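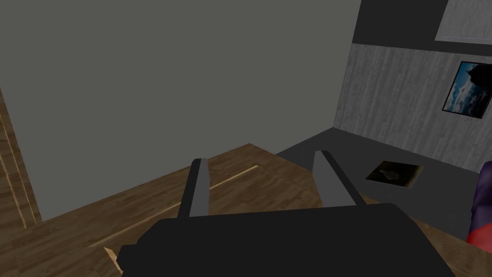
仿真房间中的夹爪，两指张开，前方墙上挂有一幅蓝天白云的画。

先进虚拟房间，再进客房
——Siteo公寓客房部引入自动化之后的岗位变化

早上七点，Niststead公寓客房部的排班室里，交接仍然按照老办法进行。夜班把钥匙柜清点完毕，在登记簿上签字，早班领取当日的房态表，各楼层领班逐一确认退房、续住和维修停用的房间。与过去有所区别的是，房态表右侧增加了一栏，标题为“Lobo”，栏内填写的是当天由机器人承担部分工序的房号。交接结束后，大部分员工推车上楼，另有几名员工转入走廊另一端的办公室，坐到屏幕前。

后者所在的部门叫作场景组，编制六人，全部由客房部内部转岗而来。他们的工作对象是一批由软件生成的房间，房间里有墙、有地面、有柜门、有沙发，也有机器人。Lobo系统在进入真实客房之前，所有动作都要先在这些房间里反复运行，由场景组逐条查看、打分、退回或放行。

Siteo在Niststead经营的公寓共有994间客房，以中长期住客为主，房型和家具年代不一。客房部目前设有楼层岗位三十余种工序，从更换床品到检查橱柜铰链，均有书面规程。公司决定在客房整备中引入机器人时，最先遇到的问题来自规程本身：这些文字是写给人看的，其中大量内容依赖员工的经验补足。“将柜门完全打开并检查内部”，熟练员工读到这一句，知道应当站在哪一侧，知道哪几种门要先向上托一下，也知道门开到什么程度会碰到旁边的墙。机器人不具备这些前提，需要有人把它们逐条交代清楚。

本刊用数日时间走访了Niststead的客房部、场景组和维修班，了解这一系统运行以来各岗位的变化。

从规程到动作

Kiều Bùi在客房部工作多年，转岗之前担任楼层领班，现任场景组组长。她的办公桌上放着一本旧版《客房整备规程》，书脊已用胶带加固，页边写满铅笔批注。据她介绍，这些批注是历任领班陆续留下的，内容包括某一批衣柜的拉手容易松动、某种台面遇到含酸清洁剂会发白，以及哪几个房间的浴室门不能同时与走廊门打开。

“规程印出来是薄薄一本，批注比正文有用。新员工跟班的时候，我们都是对着批注讲的。”她说。

场景组成立后的第一项任务，是把这些批注整理成可以在仿真中验证的条目。以开柜门为例，组内最初只列了一个动作，经过讨论，拆分为接近、对准拉手、夹持、施力、让位和松开等环节，每个环节下再注明失败的表现形式。夹持环节的失败包括夹空、夹偏和夹住后滑脱；让位环节的失败包括机身挡住门的行程，以及手臂在回撤时触碰邻近家具。各类失败由谁处理、是否需要停机、是否需要上报，也逐项列明。

整理工作比预计的时间长。Siteo设备部负责仿真平台的工程师Valter Bastos回忆，双方在最初的会议上经常为同一个词的含义争论。工程人员所说的“到位”，指末端执行器到达目标位置；客房部所说的“到位”，指床品、毛巾和用品全部按标准摆放完毕。一份会议纪要因此返工多次，最后不得不在文件首页附上一张词汇表。

“词汇表现在还在更新，”Valter Bastos说，“客房部的同事把‘顺手’也写了进去，要求我们给出定义。我们讨论了一个下午，写成了‘完成当前动作后，无需改变站位即可开始下一动作’。这个定义后来确实用在了路径评估里。”

仿真平台在公司内部称为Adby。平台中的房间并不与任何一间真实客房一一对应，建模人员有意采用多种墙面、地面和家具的组合，使系统不至于只适应某一种布局。场景组成员每天从队列中调取运行记录，从不同的视角回看动作过程。其中一个视角固定在夹爪后方，画面下部始终是夹爪本体，前方是它所面对的房间。初次接触的员工往往需要适应一段时间，才能从这一角度判断距离。

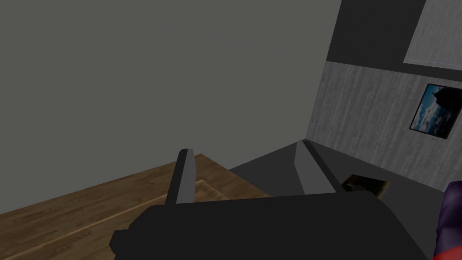 为缩短适应过程，场景组自行编制了一套看图练习。练习不涉及软件操作，只要求员工说出夹爪与最近的障碍物之间是否还有余地，下一步应当前进、后退还是转向，并说明依据。练习由两人一组完成，意见不一致时记录在案，交由全组复核。Kiều Bùi认为，这套办法与楼层上的带教相近：老员工陪同新员工查房，先让新员工说，再指出遗漏之处。

屏幕前的查房

场景组的办公室由原来的布草间改建而成，墙上仍保留着过去放置床单的搁板，现在摆放文件夹和员工的水杯。房间朝北，下午光线较暗，改建时更换了灯具。六张桌子分两排相对摆放，桌面统一配备两块屏幕，一块显示运行记录，一块显示评分表。

评分表由客房部和设备部共同制定，共分安全、完整、痕迹和时间四个部分。前两部分由设备部主导，后两部分由客房部主导。所谓痕迹，指动作完成后房间内是否留下了不应有的变化，例如家具移位、门未关严、摆件倾倒。这一部分在设备部的初稿中并不存在，是客房部在审阅时提出增补的。提出的理由写在审阅意见里，只有一句话：“住客回到房间，首先看到的是东西有没有被动过。”

每名成员每个工作日审看的记录以35条为上限。这一数字由试行期间的差错情况得出：超过该数量后，下午时段的漏判明显增多。公司最初希望取消上限，改为按队列长度弹性安排，客房部员工代表提出异议，认为连续审看对注意力的消耗与体力劳动的性质不同，应当有单独的规定。双方协商之后，上限写入了岗位说明，并规定每审看一段时间须离开屏幕，离开期间不安排其他任务。

这一规定在执行中也出现过反复。九月公寓进入换租高峰，队列积压，个别成员自愿延长审看时间，组长在复核时发现其判断前后不一，遂将当日后半段的结果全部退回重看。此后，系统在达到上限后自动关闭队列，须由组长和设备部值班人员共同确认方可重新开放。

审看工作对经验的依赖程度超出了设备部的预期。Valter Bastos举例说，平台曾经放行过一套打开落地柜的动作，各项数值均在允许范围内，程序未报任何异常。记录送到场景组后，三名成员先后给出了不合格的意见，理由是机身停留的位置正好处在住客从沙发起身后的必经之处。在仿真中，沙发上没有人，程序也没有把这一位置视为障碍。设备部随后在评估中加入了对通行区域的考虑，并请客房部标注各类房型中住客习惯走动的路线。

“我们的模型里有沙发，有地砖，有门，”他说，“缺的是对人怎么在里面生活的了解。这部分内容只能由在房间里工作过的人来提供。”

标注通行路线的工作由楼层员工共同完成。客房部将空白的房型平面图分发给各楼层，请员工用彩色笔画出自己所了解的情况。收回的图纸差异颇大，有员工只画了从门到床的一条线，也有员工画得十分细致，连住客常把行李箱放在哪一侧都作了标记。图纸汇总之后张贴在食堂入口处的告示板上，公示了一周，其间又有员工在上面补充了若干处。

楼层上的变化

对于仍在楼层工作的员工，变化主要体现在工作的次序和负荷上。Lobo目前承担的工序限于空置房间，包括开关柜门以供检查和通风、收取遗留在地面的物品、运送布草袋等。铺床、清洁浴室和与住客有关的一切事务仍由员工完成。凡有住客的房间，机器人不得进入，这一条写在规程首页。

在没有引入机器人之前，员工需要在每间退房中依次蹲下，打开低处的柜门，查看内部是否有遗留物和破损。客房部的工伤记录显示，膝部和腰部的不适多与此类动作有关。现在，空置房间的低处柜门由机器人先行打开，员工进门后直接检查，检查完毕再统一关闭。一名在五楼工作的领班表示，下班以后膝盖的感觉与从前不同，但手腕没有变化，因为铺床的数量并未减少。

工作次序的调整带来了新的问题。过去员工进入退房后，从哪里开始由个人习惯决定，有人先收床品，有人先处理浴室。机器人先行作业之后，房间在员工进门时已经处于一种固定的状态，柜门开着，布草袋放在指定位置，部分员工认为原有的节奏被打乱。客房部在试行阶段收到的书面意见中，这一类占了多数，涉及设备故障的反而较少。

针对上述意见，客房部把机器人与员工进入同一房间的间隔定为不少于20分钟，并允许领班根据楼层情况自行决定哪些房间不安排机器人。间隔的作用在于避免员工在走廊里等候，也避免员工因听见房间内有动静而加快手上的工作。后一种情况是在座谈中由员工提出的。几名员工表示，尽管没有任何人要求，隔壁房间有机器在运行时，自己会不知不觉地赶进度。

决定权下放给领班之后，各楼层的做法出现了差别。有的楼层几乎每天都填满“Lobo”一栏，有的楼层则只在人手不足时使用。公司管理层曾就是否需要统一标准征求意见，客房部的答复是暂不统一，理由为各楼层房型和住客构成不同，现阶段应以领班的判断为准。管理层接受了这一意见，同时要求领班每月提交一份简短的使用说明，说明不设格式，手写亦可。

本刊在客房部查阅了其中若干份。一份说明写道，本月因走廊更换地毯，机器人停用多日，恢复后未见异常，另请设备部处理电梯口门槛。另一份只有两行，称本楼层老住客较多，退房很少，用不上，建议将机器人调往他处。还有一份用大半页的篇幅讨论布草袋的抽绳，认为现有抽绳过长，容易拖在地上，建议剪短并打结。这项建议已被采纳，全公寓的布草袋均已改换。

衣柜、拉手与维修班

拉手是各部门在访谈中提及最多的部件。Niststead的客房先后经历多次翻修，柜门拉手的样式未曾统一，有条形、有圆形，也有嵌在门板内的凹槽。对员工而言，样式不同不构成障碍，手伸过去自然会找到着力的地方。对机器人而言，每一种拉手都需要单独的接近角度和夹持力度，相应的动作须在Adby中分别验证。

验证过程中，场景组会同时调看机器人自身位置的视角和夹爪后方的视角。前者便于判断手臂与柜门、机身与家具之间的关系，后者便于判断两指与目标之间的偏差。两种视角下得出的结论有时并不一致，这种情况要求两名成员分别填写评分表，再由组长裁定。

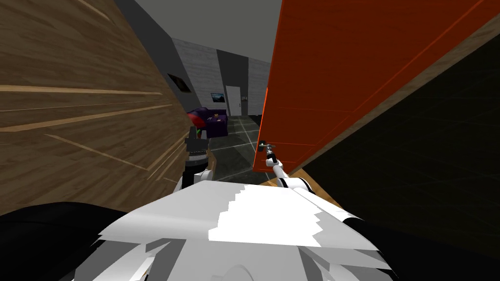 维修班的新台账

维修班原先不在自动化项目的范围之内，随着项目推进，反而成为工作内容变动较大的部门之一。过去，柜门铰链松动、拉手脱落等问题由客房员工口头告知，维修人员凭记忆和便条安排上门。员工遇到略有松动的拉手，通常顺手拧紧，或者换一个角度把门打开，问题不会进入记录。

机器人不会换角度。拉手松动到一定程度，动作便会中止，系统生成一条记录，房间退回人工处理。试运行初期，此类中止频繁出现，设备部一度怀疑夹爪存在缺陷，经与维修班逐间核对，确认相当一部分源于家具本身的老化。维修班由此建立了新的台账，将每一处铰链和拉手的状况按房号登记。

台账的建立增加了维修班的工作量，这一点在各部门的访谈中没有分歧。维修班的意见是，增加的部分应当在编制中得到体现。截至本刊走访时，公司已为维修班增加了一个白班岗位，由客房部一名有木工经验的员工转任。维修班同时提出，今后采购家具时应当参考台账中的数据，避免继续选用容易松动的款式。采购部门已派人旁听维修班的例会，但尚未就采购标准作出书面答复。

一名维修人员向本刊展示了他随身携带的工具包，其中有一枚用废旧拉手改制的量规，用来检查螺孔是否滑丝。他说明，这枚量规做于多年以前，从前只有自己使用，现在维修班的每个人都配了一枚，样式与他的相同，材料换成了新的。对于台账，他的评价较为保留，认为登记所花的时间有时超过修理本身，希望能够把填写的项目再减少一些。

设备部据此修改过一次台账格式，删去了与房态表重复的内容。维修班认为仍然偏多，双方约定在下一次例会上继续讨论。

培训与转岗

场景组的六名成员中，没有人具有工程专业背景。选拔以在楼层工作的年限和领班推荐为依据，不设笔试，入选者先参加内部培训，再经一段时间的跟班审看，方可独立打分。培训教材由Valter Bastos编写初稿，Kiều Bùi修改。她的修改以删减为主，初稿中介绍平台架构的章节被移至附录，正文从一间空房间讲起，要求学员首先说出房间里有哪些东西、哪些东西会动。

教材的另一处改动涉及对“错误”的表述。初稿沿用设备部的习惯，把机器人未能完成的动作统称为失败样本。客房部在修改时将其分为两类，一类是动作本身有误，一类是动作无误而房间条件不允许。Kiều Bùi解释，楼层员工对“失败”一词较为敏感，从前查房扣分，往往不区分是员工没有做好还是房间本来就做不好，引入新系统时不应重复这种做法。

“我当领班的时候，也给人扣过这样的分。”她补充说，“有一间房的镜子，边上的水银已经坏了，怎么擦都有黑点。检查的人扣一次，我就签一次字，签了很久才有人去换那面镜子。”

转岗员工的薪酬按照原岗位级别平移，另设技能津贴。夜班和周末津贴因班次调整而减少，部分员工的实际收入与转岗之前大致持平，其中一人略有下降。公司与员工代表就此进行了协商，同意在过渡期内补足差额，过渡期结束后的安排仍在商议之中。员工代表认为，审看工作所产生的判断被用于改进系统，其价值应当在津贴中单独列出；公司方面表示理解这一主张，但认为目前缺少计算依据。

有一名早期入选的员工在培训之后选择返回楼层。据其本人说明，屏幕前的工作并不困难，只是一天下来见不到住客，也很少走动，不合自己的习惯。公司为其保留了原楼层和原班次。场景组此后在选拔通知中增加了一条，注明任何成员均可在规定期限内申请返岗，无需说明理由。

对于尚未参与项目的员工，公司安排了开放时段，每逢周日下午，客房部员工可以到场景组办公室旁观审看。起初前来的人数不多，后来有员工带着自己负责的房号前来询问，希望知道机器人在那些房间里会怎样行动。场景组的答复是，平台中没有与之完全相同的房间，但可以调取布局相近的记录供其查看。旁观者提出的意见记录在一本硬皮本上，放在门口的搁板处，任何人都可以翻阅。

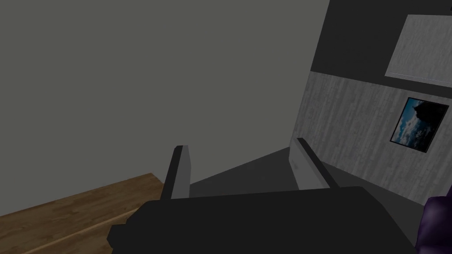 夹爪后方视角下的仿真房间，挂画位于右侧墙面的浅灰色纹理部分。

仿真与实际之间

仿真房间与实际客房之间的差距，是各方在访谈中反复谈到的议题。平台中的墙面平整，光线柔和，地面没有线缆和鞋。实际客房即便在退房之后，也可能留有衣架、纸袋、没有拔下的充电器，窗帘可能只拉开一半，地垫可能卷起一角。设备部将这些因素逐步加入平台，每加入一类，都需要重新审看此前已经放行的动作。

客房部对加入的顺序有自己的看法。设备部倾向于先处理体积较大的物品，因为它们对路径的影响最为直接；客房部则建议先处理细小而常见的物品，例如落在柜门下方的衣架。依照员工的经验，大件物品显眼，领班在派工时就会注明，真正造成麻烦的是那些谁也不会特意写进房态表的东西。双方各退一步，按两条线同时推进，由场景组每周选定一类细小物品作为重点。

衣架是第一个选定的类别。场景组成员从楼层收集了各种样式的衣架，在办公室里逐一摆放，记录其落地后的姿态，再交由建模人员参照。据参与者说，木质衣架和铁丝衣架落地以后的样子差别很大，铁丝衣架的挂钩容易勾住柜门下沿。这一细节后来写入了楼层规程，要求员工在派发机器人任务之前确认柜门下方没有衣架。规程修订通知发出后，有领班批注道，这一条对人也适用。

差距的另一面，是实际客房中的情况反过来修正仿真的设定。Lobo在真实房间里发生的每一次中止，都由当班领班填写简表，说明当时房间的状况。简表汇总到场景组，由成员判断是否需要在平台中重现。部分简表写得相当简略，只有“门重”或“卡住”一类的字样，场景组需要打电话到楼层询问。Kiều Bùi坚持由本组成员打这些电话，不交由设备部代劳，她认为同在楼层工作过的人之间，几句话就能把情况讲明白。

Valter Bastos对此表示赞同，并提到一次他旁听的通话。楼层领班在电话里说那扇门“有点脾气”，场景组的成员随即追问是冬天才这样还是一直这样，对方答一直这样，成员便在表上写下铰链侧门板下沉。维修班次日上门查看，结果与此相符。

住客的意见

公司在试行之前向全体住客发出书面告知，说明机器人仅在空置房间和后勤通道内作业，不采集已入住房间的任何信息。告知发出后，前台收到的询问集中在噪音和电梯使用两个方面。针对前者，作业时段限定在上午九点至下午五点；针对后者，机器人只使用货梯，货梯门旁张贴了时段表。

有住客来信询问，是否可以申请由机器人整理自己的房间，理由是不习惯有外人进入。前台按照规程予以婉拒，客房部则注意到了信中的另一层意思，随后在服务选项中增加了“仅放置用品于门外”一项，由员工把床品和毛巾装袋后挂在门把上，住客自行更换。这一选项与自动化项目本身没有关系，但选择的住客不在少数。

也有住客表达了不同的关切。一位在Niststead居住多年的住客在意见簿上写道，希望打扫走廊的仍是原来那几位员工，并列出了她们的名字。客房部将这一页复印后交给了当事人。走廊清洁目前未列入自动化的范围，今后是否列入，公司没有给出时间表。

尚待解决的事项

按照项目章程，Siteo每季度召开一次由客房部、设备部、维修班和员工代表共同参加的会议，检查各项安排的执行情况。最近一次会议的纪要列出了若干尚未解决的事项，其中包括过渡期之后的薪酬安排、维修台账的简化、夜间突发故障的处置责任，以及新入职员工的培训次序。

培训次序一项引起的讨论时间最长。现行做法是新员工先学习全部人工工序，再了解机器人的使用。有意见认为，既然低处柜门在空置房间中已由机器人打开，新员工可以推迟学习相关检查动作，以缩短上岗时间。客房部不同意推迟。其书面意见指出，机器人停用的日子里，所有工序都要由人完成，一名没有学过如何安全蹲起、如何托住沉重门板的员工，在那一天受伤的可能性最大。会议最终维持现行做法，并要求各楼层每月安排一天停用机器人，由员工完成全部工序。

停用日的安排在楼层中反应不一。年资较长的员工普遍认为没有必要，年资较短的员工则有人表示，正是在停用日跟着老员工把整间房从头做到尾，才弄清了各道工序之间的关系。停用日当天的派房数量相应减少，减少的幅度由领班根据出勤情况确定。

关于夜间故障，目前的规定是机器人在下午五点之前返回存放处，如因故障滞留在客房内，由设备部值班人员到场移出，客房部员工不承担搬运。这一规定源于一次实际事件：机器人停在一间次日有住客入住的房间中央，值班领班叫来两名同事准备将其推走，被赶到的设备部人员制止。事后的说明会上，客房部要求明确，在等待期间如果延误入住，责任不由楼层承担。设备部已就此作出书面承诺，前台的换房权限也随之作了调整。

本刊走访的最后一日，场景组正在审看一批涉及双开门衣柜的记录。队列在下午三点前后达到当日上限，屏幕自动转为提示页面，成员陆续起身，把当天的评分表打印出来，按房型夹入文件夹。Kiều Bùi留下处理一份有争议的记录，两名成员对柜门是否碰到了侧面墙壁意见不同，她调出两个视角各看了几遍，在裁定一栏写下“退回，增加开门余量”，签了名，把表放进送往设备部的文件盘。之后她换上工作鞋，到三楼去参加下午的查房。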